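March 19, 2019
Handheld gripper, working rules for the bench

Went through the draft rules with Hnat Pavliuk this morning. The February set was too long and people were skipping the second page, so we are down to one sheet. Changes as agreed:

Pads. Check both before every session. Lint and grit on the foam count as a fail for anything clear or polished, as that is where marks show up afterwards. Lift it off with tape, no solvent. Swap pads after 70 grasps on the Drosora list, or sooner if the top edge has gone fuzzy.

Start position. Jaws open, one either side of the object, no contact. Hold for 2 seconds before closing. Khoury runs were starting with a pad already touching and we had to throw out eight of them.
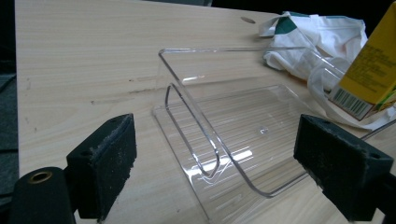
Acrylic stand between open jaws, no contact. Pads dusty, clean before closing.

Clear plastic. Grip on the base plate or the folded lip, never on the thin top edge of the back panel. Closing speed stays at 55 per cent until we have something better — I would go lower, Hnat would not.

Background items. Bags and boxes may stay on the table, but straps must be moved out of the path of the fingers. The old wording said "clear of the work area" and everyone read it differently.

Still open: whether the Rasutar sheet should carry the same pad limit. Hnat to ask. I need to reprint the bench copy and take down the old one by the door.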